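**Clarkerbridge, 8 September 2024** – Forngate has published first results from its household chores program, which tests whether current manipulation systems can handle laundry and tidying outside a lab. The short answer is partly. Towels and T-shirts were folded to an acceptable standard in most attempts. Outerwear was not.

The program used 900 demonstrations of folding, hanging and sorting, recorded in ordinary bedrooms and utility rooms. A control model named Tang was trained on the set and then run on garments it had not handled before. Each garment was given a limit of 3 minutes.

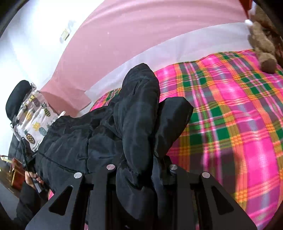
Padded clothing remains the weakest category. Tang has to find the edges of a garment before it can plan a fold, and quilting produces many lines that resemble edges. On a black jacket laid over a plaid bedspread, stitched seams, wrinkles and the dark fold between two padded sections all compete with the true outline, and the fabric has a slight shine. Fill also springs back after a fold is released, so a correct first move can be lost by the second.

Of 9 jackets and coats in the test, Tang finished 2 within the limit. Hanging went worse than folding, mainly at the point where the hanger enters the second shoulder.

Endlow, which plans to use the system in its garment returns department, said sorting by type is already fast enough for the shop floor but that folding will stay manual for now. Forngate expects to repeat the outerwear test in November with a revised grasp planner and a longer time limit.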